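The commissioning editor at Veneo asked for twenty minutes on returns. The interview ran to just under two hours, most of it standing up, in the inbound hall at Tennant, where the company processes what customers of its gift and stationery shops send back. The operations manager agreed to talk on the condition that names stayed out of it.

The first question was what share of returned goods can be sold again as new.

"Depends where you draw the line," the manager said. "If you mean the item left the customer in the state it reached the customer, most of them. If you mean we can put it back on a shelf at full price and defend that decision, fewer. The difference is packaging. A notebook in an undamaged sleeve is a new notebook. The same notebook with the sleeve torn is a used notebook, and it has never been written in."

Tennant sorts into four grades. Grade A goes back to stock. Grade B is repacked and goes back to stock. Grade C goes to the outlet channel, which trades under the name Zudeo. Grade D is broken down for material. The site handled 2,181 parcels in February. Of those, 268 were graded D, a number the manager brought up before being asked.

"It's high. January and February are always high for us, and the reason is mixed returns. Somebody buys five things for one present, puts them together, and then the present isn't wanted. It comes back as one parcel with one label. The system expects five lines. The person at the bench has to reconcile five lines against whatever is in the box, and sometimes there are things in the box that we never sold."

Those things are logged as foreign items. They are held for thirty days and the customer is written to once. Food is the exception and is discarded on the day, sealed or not. "We don't have the storage license and we don't want it," the manager said.

The grading itself takes place at fixed benches. Each bench has a scanner, a scale and a printed card with the criteria for the product families handled there. The card used to be a screen. The manager had it changed.

"The screen showed you one product at a time, the one you had scanned. People graded against the picture. A card shows you the rule for the whole family, so people grade against the rule. Disagreement between benches came down after that. I can't give you a clean figure for how much, because we changed the shift pattern in the same month, and I don't like quoting numbers with two causes in them."

The conversation turned to leather goods, which have their own bench. Folders, card cases and desk pads arrive with marks that may be handling damage or may be natural grain. The procedure is a lamp held low to the surface, first along the length and then across it. A mark that disappears in one direction is treated as grain. A mark that shows in both is treated as wear.

"Clasps are checked separately. Open, close, open, close. If it catches, it's a C, whatever the leather looks like. A customer will forgive a faint line on the back. They won't forgive a clasp."

Gift bags are a different problem. They cost little, take up a lot of volume and crease on contact with nearly anything. For several years Tennant flattened and regraded them. A time study put an end to that: at 7 bags a minute on a good bench, the labor cost more than the bag. Unused multipacks are still returned to stock. Single bags are not assessed at all and go to paper recycling once any ribbon has been removed.

"Ribbon is the whole cost," the manager said. "The mill will take the paper. It won't take the paper with a ribbon in it. We asked the supplier for a paper cord and got a sample, and the sample failed on load."
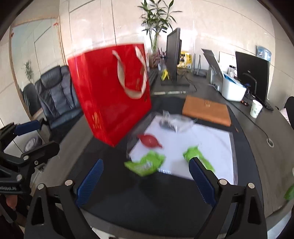
*Red gift bag, snack bags and a tan leather folder at a table.*

The load requirement is set by Nesov, the in-house specification, which all suppliers work to. A medium bag must carry its rated weight through 580 lift cycles without the handle separating. The paper cord sample met the static test and failed the cyclic one. A second version is expected from the supplier, with a wider anchor patch inside the fold.

Asked whether customers care about any of this, the manager took some time to answer.

"They care about the refund. Our target is to grade the parcel on the day it's opened, and the refund follows the grade. Anything that makes grading slower makes the refund slower. So when someone proposes another check, I ask which one they'd like removed."

One check is due to go this year. Weighing each item on arrival was introduced to catch missing parts in boxed sets. The boxed sets were discontinued, and the weighing carried on. It will stop once the scale readings have been taken out of the stock report, where another department still uses them to estimate outbound postage.

The late shift starts at two. By then the manager had been called to the dock twice, and the last few questions were answered on the walk over.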